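Notebook, April, started just after lunch

Second go at the handle wrap on the Posteck blade. First go came off this morning and I'm glad it did, because the diamonds had wandered so badly by the pommel end that the last two were more like kites. I blame the paper wedges. I'd cut them all from the same strip and assumed they were the same size (they weren't, I checked afterwards with a ruler and felt silly).

New wedges cut singly and dampened a bit before they go in. They sit under the cord much better like that and don't spring out when I pull the crossing tight. Still using the flat cotton from Haque. It frays less than the silk and my fingers can grip it — the silk looked lovely and slid about like a wet fish.

The rayskin panels are fine and I've left them alone. One has a slightly flat patch where I overdid it with the file, but it ends up under a crossing so I'm not cutting another.

Now the blade itself, before I forget. Feven wanted a note on the polishing so the next one goes the same way. Started on the 700 stone and stayed there far longer than I wanted to, as there was a low spot a hand's width from the tip that kept showing up every time I held it to the window. Got it out in the end. Then the 1,000, which felt like a holiday. The temper line is starting to come through, cloudy at the base and busier towards the tip. I like it! It's quieter than the one on the Deltivetti piece and I think it suits the shape.

Watch the ridge. I rounded it over a touch on the left side by getting chatty with the stone and not keeping my wrist locked. Went back over it with short strokes, 10 at a time, then wipe and look. Slow, but it's crisp again now.

The collar is still a hair loose. You can hear it if you tap the blade near the guard, a sort of dull tick. I'll try closing it up on the mandrel before making a new one, and if it cracks then it cracks, there's copper in the drawer.

Scabbard not touched. The mouth is tight and I'd sooner leave it until the collar is sorted, otherwise I'm fitting one wrong thing to another.

If anyone is at the bench before me: please don't oil the blade, it has to go back on the 1,000 first and I'll only have to clean it all off again. The wrap is pinned halfway with a clip, so leave the clip on as well — it's holding the tension on both sides.

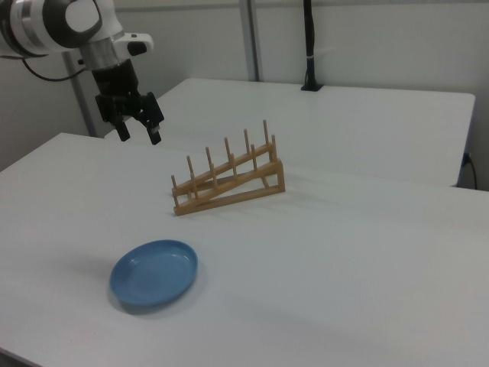 Back to the wrap, then. The finishing knot is the bit I always have to look up, so I'm going to practise it on a broom handle tonight and do the proper one when my hands have had a rest.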